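Vasconcelos puts patrol robot on grounds rounds, and questions pile up

Monday, February 10, 2020

The Vasconcelos business campus has handed part of its daily grounds inspection to a robot, and the company that supplied it is already talking about a success. The people who used to walk the rounds are less sure what has been achieved.

The machine, sold by Ustareck under the name Tandico, travels the footpaths between the office buildings and the parking areas. It is meant to log damaged paving, fallen branches and blocked routes, then send a list to the grounds office. Ustareck says the job used to take 60 staff hours a month. It has not said how many hours now go into checking the robot's lists, and the campus declined to give a figure.

Grounds workers say that number is not small. Under the current rules, every item the robot reports has to be confirmed by a person before a work order is opened. In the first weeks of the trial the office received more than 200 reports, and crew members say many of them concerned shadows on the concrete or leaves beside it.

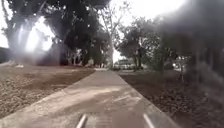 Anca Bucur said she had no quarrel with a machine doing the walking, but wanted to know who would answer for the things it missed. On foot, she said, she would notice a leaning limb or a soft spot in the soil and deal with it on the way past. Now she sits at a screen sorting entries, then goes out to the same places anyway.

Management describes the change as a shift to "higher-value tasks." Workers asked what those tasks were and were told that a training plan was being prepared. So far it consists of a half-day session on the reporting software. Three positions on the grounds crew that came open last year have been left unfilled, which the campus says has nothing to do with the trial.

Ustareck points to Iketti, a warehouse operator where it says a similar machine cut inspection time by 50 percent. Iketti's routes are indoors, under constant lighting, on a flat floor. Tree-lined paths in changing sun are a different job, and the supplier has published no results for them.

The trial runs until June. The campus has not said what the robot would have to do to be judged a failure, or whether the crew will be asked.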